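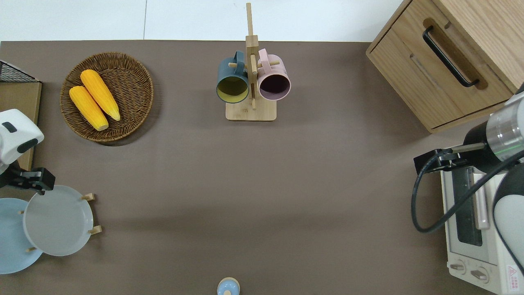 27 Nov 2022
by Taras Demchenko

So the allotment is more or less put to bed, and I've spent the last couple of evenings doing sums on the back of a seed catalogue. I took on the plot at Keogh Lane in June, which everyone told me was far too late to start (they were right, but I'm stubborn), and half of it was couch grass up to my knees.

The beans were a triumph! I had so many that my sister stopped answering the door. The courgettes sulked until September and then all came at once, and the less said about the carrots the better. I think the soil is too stony for them, or I didn't thin them enough, or both.

What I really got wrong was sweetcorn. I put the plants in one long row along the path as it looked smart, and of course it's pollinated by the wind, so it wants to be in a block. Two plants gave me anything worth eating. The rest had about six kernels each and a lot of silk.

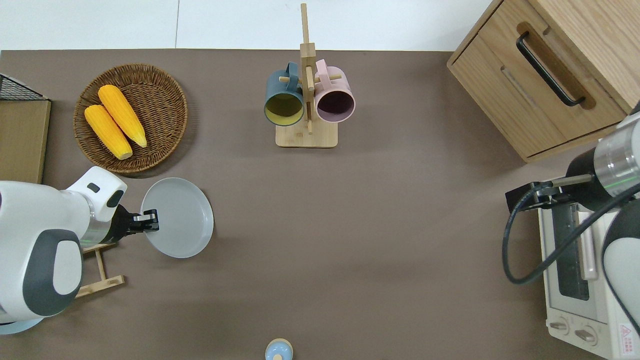 Two cobs in the wicker basket

Next year it's a proper square, sown indoors in April in loo roll tubes, and I'm moving the squash over by the water butt. I've also been reading up on green manure – is it too late for field beans? The chap on the next plot swears by rye, but digging that in with my back sounds like a nightmare.

Jobs left for winter: mend the shed door, cover the bottom bed, and find out where all my canes have gone. If anyone has a spare compost bin going, shout.

Recent posts
Slugs, again
The great bean glut
What I found under the couch grass
I've got a plot at Keogh Lane!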